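Snack station for the guest room, tiered rack or basket?
Forum: Home Organizing > Kitchens and Pantries

junipermae
Hi all! My sister's family comes to stay in May and I want a little snack spot on the dresser so the kids don't have to ask me every time they're hungry (they are always hungry). I bought a clear stepped rack from Skedberg and I've been playing with it all evening. Snickers up top, a few boxed things on the middle tier, and I still can't decide what else belongs with it.

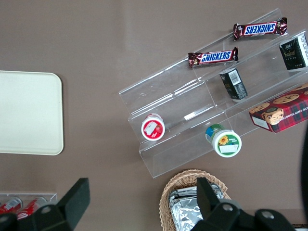 My husband thinks the whole lot should go in the wicker basket and be done with it. I do love that basket, but everything sinks to the bottom and then you're digging. What would you do?

pantry_dad66
With your husband on this one, sorry! We had a clear rack from Juletti and the candy bars slid every time somebody bumped the dresser. A basket forgives a lot.

Kamran Chaudhry
I'd disagree, kindly. I've kept a rack by our coffee maker for 2 years and guests really do help themselves when they can read the labels. Put your tray beside it for mugs, and the small clear bin can take wrappers.

pantry_dad66
Fair enough, but yours isn't facing three kids.

junipermae
Ha, true! I'm going to try the rack first and keep the basket for chips.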